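June, a bit after 9 in the morning. Laundry cell, loading task.

Picking up from where the last entry stopped. Goal for this block: get the garment-in-basket to drum sequence running off the new planner branch without the hand-tuned waypoints. Skimcombe (our planner) is on the branch with the lazy collision checks. Perception is still Lotemum, same weights as before, did not touch them. One change at a time, I keep telling myself.

Started with calibration because the wrist camera extrinsics looked off in the replay. Reprojected the door ring from the wrist view into the base frame and compared against the head camera. Ring center disagreed by 6 mm, mostly along the view axis. Redid hand-eye with the board, now under 3. Good enough for loading, not good enough for the knob or the latch. Leave the knob alone for now.
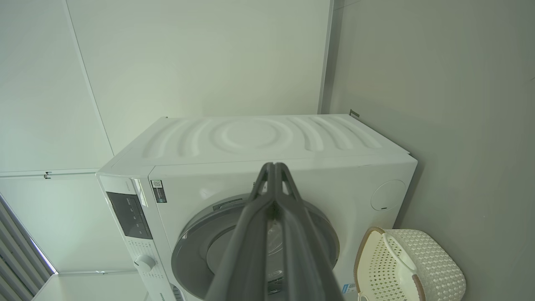

Also found that the config loader was quietly falling back to the old extrinsics file if the new one had a missing key. No warning, nothing. Spent way too long on that. It throws now. If your launch dies with "missing key: wrist_to_tool" that's me, fix your yaml.

Door fitting: Lotemum fits a circle to the ring and calls it closed if the plane is close to the front panel plane. Works fine on closed. On open it was latching onto the drum seal and still reporting closed, becuase the seal is also a dark ring and sits almost parallel to the panel. Obvious in hindsight. Added a second check — look for a ring candidate off to the hinge side, and if there is one, treat the door as open and use its plane for the keep-out volume.

Keep-out for the open door was the other problem. The door is clear, depth comes back full of holes right through the middle of it, and the planner happily routes the left arm through the bowl. Now I ignore depth inside the ring outline completely and put in a solid dome from the fitted circle. Crude. Makes the left arm take a longer way round but I'd take that any day.

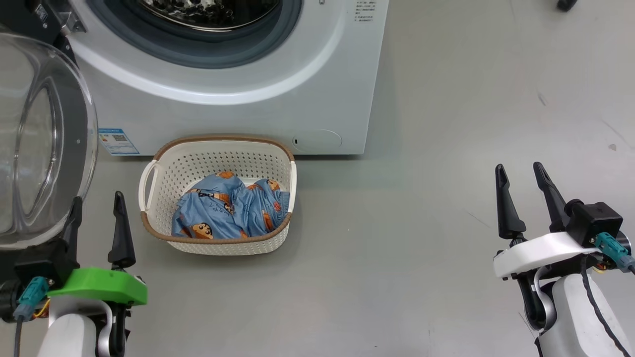 **Altuvent — Manipulation Software, Home Tasks Team**

Planner notes, so I don't have to dig through the log again:

- Sample cap was set to 2,000, and with the dome in the world that's tight for the left arm. Right arm finds a path early almost every time. Left arm runs to the cap and returns the partial. Raised nothing yet, want to see if a better seed fixes it first.
- Seeding from the last good joint config helps a lot. Should be the default.
- Basket rim is in the world as a thin box. The handles are NOT. Need to add them before anyone tries a side approach from either end.
- Shortcutting after planning sometimes shaves a corner too close to the door dome. Padding on the dome went up, padding on the basket stayed put.

Control side. Camargo controller is on the impedance mode for the last bit of the descent, position mode before that. The switch between the two had a jump in the commanded pose when the tracking error was big. Now it takes the measured pose as the new setpoint at switch time instead of the commanded one. Bump is gone from the plots. Should have a test for this, doesn't have a test.

Grasp selection. Printed fabric is giving the segmenter trouble, it wants to split the light blue garment along the cartoon prints and gives me several little masks when it should be one. Merged masks by depth continuity inside the basket polygon. Ugly but OK. The grasp point now comes off the highest ridge in the merged mask, with a margin to the rim so the fingers don't clip the wall going in.

Second annoyance is the basket holes. The pattern comes through as speckle in depth and the floor height estimate jumps around between frames. Median over a short window, then freeze it before descent. Don't update mid descent, the z target walks and the arm chases it.

Top-down view is the better one for this whole step, so the grasp node now waits for the head to be pitched down and settled before it asks for a mask. Timeout if the head never settles. Rim polygon is also much cleaner from up there.

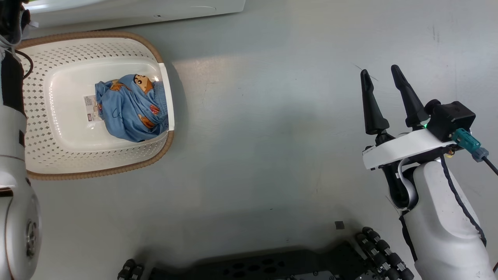
## Left for next time

- handles into the collision world
- test for the mode switch in Camargo
- try the seed change on the left arm before anybody touches the sample cap
- white tags: segmenter drops them from the mask against a white basket floor, check whether that matters for the grasp point at all
- log the door state with the fit residual next to it, currently only logs open/closed and that's useless for debuging
- merge the config loader fix to main, it's only on my branch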